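Student Project Report
Household Food Waste and Portion Size in Shared Student Housing
Submitted 6 Feb 2020

1. Background

The purpose of this project was to find out whether the size of the dish used at an evening meal has an effect on the amount of food thrown away afterward. The question came out of a course unit on household waste, in which the class read the local waste plan for Pusthorpe. The plan treats kitchen scraps as a single stream and does not separate peelings and bones from cooked food that was served and left over. The project group considered this a gap worth looking into on a small scale.

Two shared houses agreed to take part, one on the Haltitz side of the river and one near the Vusinik bus depot. Both have a common kitchen and a shared meal plan. Five students live in each house. The residents were told that the study concerned food waste, but they were not told that dish size was the point of interest until the work was finished.

2. Method

Each house kept two lidded pails in the kitchen. The first was for preparation scraps and the second for food left after serving. The pails were weighed every evening on a kitchen scale, and the weights were entered on a sheet taped inside a cupboard door. During the first period, residents used whatever dishes they liked. During the second period, they were asked to serve rice, pasta, soups and stews in a small bowl holding up to 600 milliliters and to return for more if they wished.

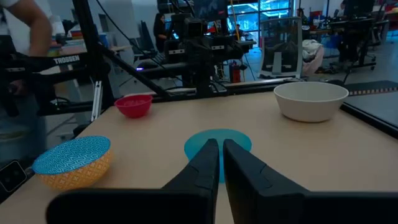 Menus were kept as similar as possible between the two periods. The same main dishes were cooked in the same order, and recipes were taken from the house binder without changes to the amounts. Drinks, bread and fruit were left out of the study. Food put away in the refrigerator was not counted as waste unless it was later thrown out, in which case it was added to that day's entry.

3. Results

In the Haltitz house, the weight of leftover food fell in the second period. The largest single entry in the first period was 1,000 grams, recorded after a pasta dinner that several residents left early. No entry of that size appeared again. Preparation scraps stayed nearly the same, as expected, given that the recipes had not changed.

The Vusinik house showed a smaller drop. Residents there already tended to serve themselves twice, and several entries in the first period were close to zero. The sheet also has gaps where the evening weighing was missed – these evenings were removed from the comparison for both houses.

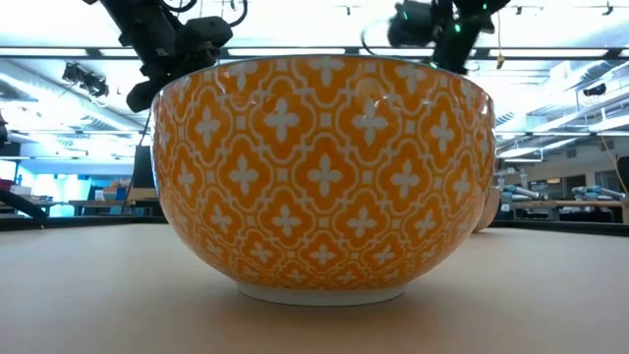
Soups and stews made up only a small share of the waste in either period. Rice was the main item in the second pail, followed by pasta. Residents reported that rice was often cooked in too large an amount, and that the extra was left in the pot and thrown out the next day. This waste never reached a dish at all, and a change in serving size could not be expected to reduce it.

4. Limits of the Study

The group was small, and residents knew that their waste was being weighed. Both facts may have affected the results. The scale, a basic Spahić model borrowed from the teaching kitchen, was not checked against a second scale. Guests ate at both houses on some evenings, and their number was not written down.

5. Recommendations

The group recommends that shared houses measure dry rice and pasta with a marked cup before cooking. Smaller serving dishes may be tried as a second step. A repeat of the study is proposed for March, with a third pail for food thrown out straight from the pot and a column on the sheet for guests. The weighing sheets from both houses are attached to the printed copy of this report.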